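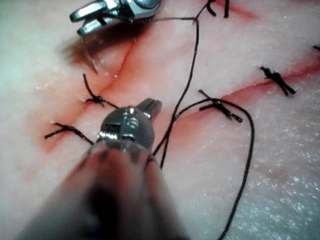

Photo: Joris De Smet / Suvcombe Robotics Club

Club news | Students

The suture group of our robotics club has been busy since April, and I was asked to write a few lines for the newsletter. The work is slow, but I find it beautiful to watch.

The group trains on a skin-like pad with a long red cut. Two instruments share the job: the thread is pulled through, a knot is tied, and then the next place is chosen. Black thread is used, so the knots are easy to find when Ilse Verstraete checks the spacing. At the moment the spacing is uneven, and the group knows it. On the left the knots stand close together, and a part of the cut is still open.

Cheng-en Hsiao wrote the control program, which he named Gremel. It has now 690 lines and, he admits, too few comments. The hardest thing is the loose thread – it makes loops and wants to lie exactly where the next stitch should go. A complete knot takes around 112 seconds.

New members are welcome, also without any experience. We meet at 4 pm in the Van Leeuwen room, and there are 2 places left in the suture group. Please write to Nathalie Hendriks before you come.

14 shares | 2 comments

Jeanine Dijkstra: My own stitches in biology class were much worse. Well done!

Tom: Can first years join too?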